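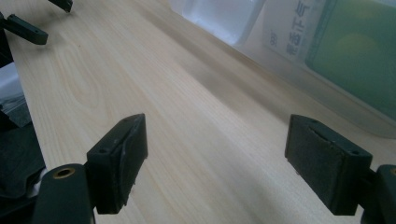 Heloísa Holanda thinks I'm being mean about sleep trackers and says hers changed her life, so could I please wear one for a while before I carry on moaning. Fair enough, Heloísa. I've done it. Thread.

I bought a Sovon band second-hand and wore it for most of September. I also read as much as I could bear of what the company says it does. I'm not a scientist. I'm someone who has slept badly since school and has bought a lot of pillows.

First thing. The band gives you a score every morning. It goes up to 100 for the night, and then there's a separate running total called Rest Balance, which has no top that I could find. Mine reached 916. I asked support what 916 meant. They said it meant I was "building well".

Building what? Well compared with whom? I wrote back and asked. I got a link to the page I'd started from.

How does a thing on your wrist know you're in deep sleep? It feels you moving and it reads your pulse. From those two it makes a guess. In a sleep clinic they stick wires on your head. The band has never met my head.

I lie very still when I can't sleep. Years of practice. My mother used to check on us and if you didn't move she went away. The band is exactly like my mother.

One night I was awake until gone four, reading a whole book about canals on my phone with the brightness down. Score in the morning: 84. "Great night! Keep it up!"

Two nights later I slept like a felled tree, woke up feeling human and got 51, with a little orange moon and a suggestion that I try cutting down on stress.

Guess which morning I felt rotten on. The 51. I'd been fine until I looked. I got out of bed pleased with myself, picked up the phone, and by the time the kettle boiled I had a headache.

Edivaldo Seixas replied to an earlier post of mine to say the single scores don't matter and you should only look at the trend. I've heard this from a lot of people. If the single scores are wrong I'd like to know how a line drawn through lots of them gets to be right.

(Yes, I know, random errors can cancel out. Mine weren't random though. It marked me up every single time I lay awake without moving, so the trend was a picture of how well I lie still.)

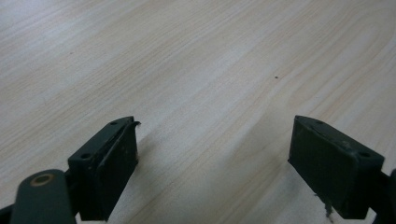
And the trend went up, too. I was very proud of it for a week. I'd slept no better at all, I had only stopped turning over.

Next, the advice. You get a tip a day. Keep the room cool. Don't drink coffee late. Go to bed at the same time. My nan knew all of this and she never charged me a monthly fee for it.

Oh yes, the monthly fee. The band shows you last night's number for nothing. If you want to see the night before as well, you pay. My own nights! I was there!

The website says members gain "up to 300 extra hours of rest a year". I did the sum on the back of an envelope and that's getting on for an hour a night. Up to. I could be up to seven feet tall.

I went looking for where it came from. There's a small grey footnote. It says the figure is based on a survey of nearly 3,000 members, who were asked whether they felt they were sleeping more since joining. Members. Who were paying. Asked by the people they were paying.

No comparison group that I could see, and no mention of how many had given up and put the thing in a drawer before the survey went out. If you only ask the people still at the party, it was a lovely party.

I did try to be fair. For part of the month I kept a notebook by the bed and wrote down how I felt before I looked at the score. Good, middling, bad. Then I put the two side by side.

They matched about as often as you'd expect from a coin with opinions. I wouldn't swear to it in court, it's one person and a biro. But it's one more person than I was told was checking.

What did seem to help was dull. I moved the bed away from the wall with the boiler behind it. I stopped having rows by text after ten. No idea which of those did it, or whether it was just the weather cooling down.

Someone will say that the band got me thinking about sleep in the first place and so deserves the credit. Zuleica Guimarães has said it already, twice. A stone in my shoe gets me thinking about feet.

Heloísa, I do believe that you sleep better now. You also told me you changed jobs the same spring you got yours and no longer get up at half past four. I'd want to rule that out before I thanked the wristband.

If you like yours, wear it. If you've got real trouble, snoring so hard you wake up choking, or dropping off at the wheel, please see a doctor and don't wait for an orange moon to tell you.

A few of you have asked about the Murkero ring, which is supposed to be "clinically inspired". I've been inspired by a clinic myself, I went home and ate some fruit. If anyone has a proper test of it, done by people who don't sell it, send it over and I'll read it.

Mine's off now and there's a pale stripe on my wrist. The app still sends me a message every morning saying it has no data for last night and asking if everything is all right.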